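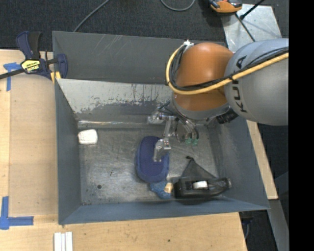 Care of Metal Bins and Wooden Work Surfaces

Workshop Guidance, Koltard Training Center
Prepared by Lefteris Triantafyllou, Stores and Benches
Applies to: all metal parts bins, totes and trays used at the benches. For plastic crates, see the separate sheet.

Purpose

Metal bins are expected to last many years in ordinary service. Most of those withdrawn from use at the Center are withdrawn for rust, sharp edges or a floor that will no longer sit flat on the bench. Each of these faults begins small and can be dealt with in a few minutes by the person using the bin. The following advice is offered to students, members and evening users, and may be followed equally well in a home workshop or garage.

Everyday cleaning

Empty the bin completely before cleaning. Small screws and washers collect in the corners and along the foot of a sloping wall, where they are easily missed. Tip the bin onto its side over a sheet of newspaper and tap the base with the flat of the hand.

Brush out dust and filings with a dry, soft brush. Do not wipe filings with a bare hand or a thin cloth. Compressed air must not be used inside a bin, as the flared walls direct the dust upward toward the face.

Wipe the inside with a cloth wrung out in warm water and a few drops of dish soap. Rinse with a second damp cloth and dry at once with a towel. A bin left to dry by itself will hold water along the seams, and rust will usually appear there first.

Oil and grease should be lifted with a rag and a small amount of mineral spirits before washing. Work with the window open. Oily rags are to be laid flat outdoors to dry or placed in the lidded safety can by the door. They are never to be crumpled and left on a bench.

Scratches, scuffs and cloudy marks

A bare metal floor will scuff in use. Swirling scratches and dull, cloudy patches come from parts being dragged across it and do not affect the usefulness of the bin. There is no need to polish them out.

A scratch should be attended to when a fingernail catches in it or when brown color shows along its length. Rub the area lightly with 180 grit abrasive paper, always in one direction, then wipe clean and apply a thin film of paste wax. Buff after ten minutes. For bins that hold bright or polished items, finish with a finer paper before waxing.

Dark spots may be stains or early rust. Rub the spot with a damp cloth and a little baking soda. A stain will generally fade. If the spot feels rough afterward, treat it as rust and proceed as above.

Worn paint

Paint wears soonest on sloping panels, where parts strike and slide. Ragged edges of old paint tend to lift further each time something catches them, and loose flakes then find their way in among the parts.

1. Scrape away only the paint that is already loose. A plastic scraper is sufficient.
2. Feather the edge with 180 grit paper until no step can be felt.
3. Clean with mineral spirits and allow to dry fully.
4. Apply one thin coat of metal primer, then two thin coats of enamel.
5. Leave overnight before returning the bin to service.

Bins with very old paint of unknown type should not be scraped or sanded. Set them aside and inform Miklós Boros, who keeps the test kits. Home users should have such paint tested before disturbing it.

A panel that takes constant wear may be left bare and waxed monthly. Mr. Boros prefers this for the deeper bins and reports that he has not repainted one of them in several seasons.

Protecting the bench

A steel bin will mark a wooden work surface quickly if it is slid. Lift it, or place it on a mat before moving it. Cork, felt or an offcut of dense carpet will serve. Rubber matting is acceptable for short periods, although some kinds leave a dark stain on pale wood when left in place for weeks.

Check the underside of each bin for burrs and trapped grit whenever it is emptied. A burr can be taken off with a fine flat file in two or three strokes. Gloves are required for this work.

Light scratches in the wood may be rubbed down along the grain and given a coat of the finish already on the bench. Black marks around damp metal are caused by moisture reacting with the wood and are difficult to remove. Keep the base of the bin dry and lift it from time to time.

Loading and reaching

Place heavy parts in first and lower them to the floor of the bin. Dropping them dents the base, and a dented base rocks. A single delicate item should be given a bin to itself or laid on a folded cloth.

Do not fill above the point where the walls begin to open outward at the top. Parts resting on the slope will slide when the bin is lifted.

Keep cords, hoses and cables clear of the rim. Where a cable must pass over a bin, tie it at regular intervals and leave enough slack that it does not rub on the metal. Inspect the covering wherever it comes near an edge.

When a bin is too deep for comfortable reaching, raise the back on a wedge so that the contents gather toward the front. Afiq Rahman has left a set of wedges on the shelf beneath the vise. Please return them there.

Storage

Store bins upside down or on their sides if they will be empty for more than a week. Nested bins should have a sheet of cardboard between them, both to prevent scratching and to keep them from locking together. Two bins that have locked should not be struck with a hammer. Stand them in a warm place, run a little light oil around the joint, and twist gently.

Labels are best fixed to the outside of the front wall, where they can be read without moving anything. Clean the metal with rubbing alcohol before applying the label. Old adhesive softens with warm soapy water, or with cooking oil left on for an hour and then washed off.

Withdrawal from use

A bin is to be withdrawn if it has a split seam, a hole, a rim that cannot be made smooth, or a base that rocks after flattening. Mark it with red tape and place it in bay 41. Ferenc Bozsik collects from the bay in June and again before the winter closure. Sound bins that are merely shabby should be kept in service.

Primer, wax and abrasive paper are held in the Oláh cabinet and may be drawn on request at the stores counter.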